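Closing the gap between seeing and reaching

The planner at Hamia used to stop for up to 20 seconds before every reach in a small room. The arms were fine and the cameras were fine. The time went on arguing between two parts of the software that held different opinions about where the walls were.

Loukia Karras, who leads the control group, traced the fault on a Thursday afternoon by replaying old logs. The perception module, Pikard, published a new map of the room whenever it had one. The motion planner took whichever map was newest at the start of a search and kept it until the search ended. If a fresh map arrived halfway through, the finished path was checked against it, failed by a few millimetres and was thrown away. The search then began again from nothing.

The repair was dull. Maps are now numbered, and each one carries a list of the regions that changed. A path is rejected only if it passes through one of them. Otherwise it is kept, and the new map number is written beside it. Karras's group ran the change against 3,281 recorded searches and found that 1,116 of them had been restarted without need.

Fekudeck, the replay tool used for that test, began as a script for drawing joint angles. It now steps through a log with the camera view, the map and the candidate paths locked to the same clock. Maribeth Castillo maintains it and resists most requests for new features. She did agree to a diff view, in which two planner versions run side by side on the same input and the tool halts at the first point where they disagree. Most bug reports inside the company now arrive as a Fekudeck bookmark with one line of text.

Timing is the other half of the work. The arm controller runs at 400 hertz and will not wait for anything. The planner hands it short segments, each ending in a state from which the arm can stop safely. If the next segment is late, the arm slows and holds. Before this arrangement a late message could produce a visible jerk – harmless in an open lab, less so near a wall. 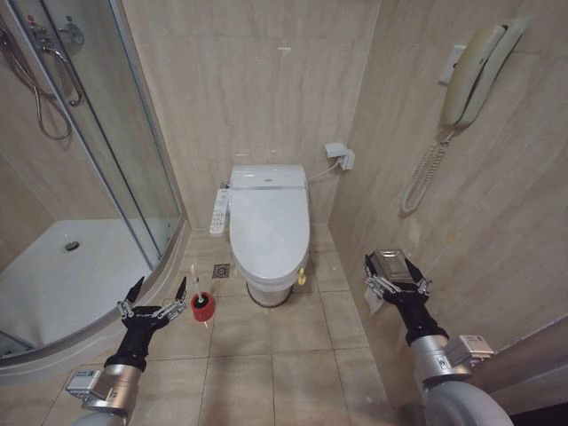
Clearance costs are where Castillo and Karras still differ. The planner charges a path for passing close to a surface, and a single charge for the whole room gives poor results. The right gripper has to work hard against the wall to get its fingertips either side of the paper holder, while the left one, open above the floor tiles, has far more room. Clear panels such as those of the shower enclosure bring a separate difficulty, as depth readings through glass tend to land on whatever is behind it. Pikard fits a surface to the metal rails and marks the space between them as solid. Karras would set the cost per arm. Castillo wants it set per surface, with the value stored in the map.

A branch called Dagdag carries both versions behind a switch. It is due to be merged in September, once the replay tests pass with either setting.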